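What I Learned by Giving Up the Microphone

Every April, the staff networks at Prolel throw open their doors, and this year I finally walked through one. I'm so glad I did! I had signed up to mentor a junior colleague, Odair Rezende, and I arrived with a notebook full of advice. He had a better idea -- he would mentor me.

For 11 weeks we met over coffee and talked about whose names get pronounced properly, who is asked to take the notes, and who gets the benefit of the doubt when a project slips. I have worked here for most of my adult life and had never been asked for my badge in the lobby. Odair had been asked three times in his first month. 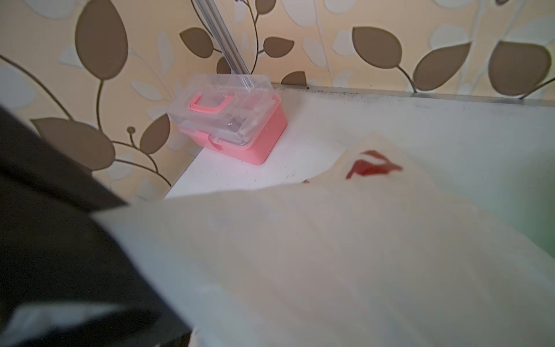
Passing it on

Séverine Tessier, who runs the program, wants senior people to do something with what they hear. So when I was invited to open our company meeting in front of 290 people, I asked Odair if he'd like the slot. He said yes before I'd finished the sentence, and he was terrific: funny, direct and completely unrushed.

Since then we've changed how speakers are picked, and Kacper Górecki's team now posts every stretch assignment where all of us can see it. Small stuff, maybe, but people are applying who never had before, and I love reading those applications. Odair and I still meet, and he still picks the topic. Next up is pay.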